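Breakfast Service

The Castach man had called it a self-maintaining cell, and I wrote that on the back of the invoice so I could show it to him later.

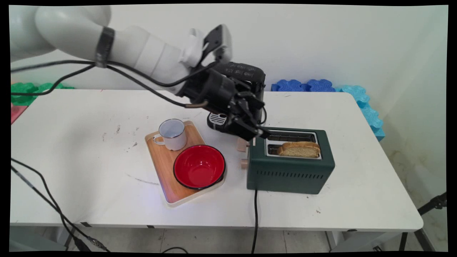
By March I had replaced the gripper fingers 3 times. Tamum, who made them, rated them for 300 cycles near heat, and they meant a kind of heat I have never met in a kitchen. I kept a bag of spares in my coat.

The job that morning was the drift. Every night the arm went home, and every morning home was 6 millimeters to the left. Vustley sold us a calibration routine for this. I ran it at 7, drinking vending machine tea, and the arm bowed over the table, thought about things, and reported that it was perfect.

"It's perfect," I told the office.

"Then why are you still there?"

I got out the steel ruler. Six millimeters, same as before. I loosened the wrist bolts, cleaned the flange with my sleeve, tightened them again in the order the manual gives – then in the order that works – and typed the offset in by hand, which the manual forbids.

Darko, the software, asked if I wanted to share my improvement with other customers. I pressed No. It asked again, in a friendlier font.

I sent the arm home and brought it back. The ruler said zero. I left it lying by the controller anyway, where I could reach it tomorrow.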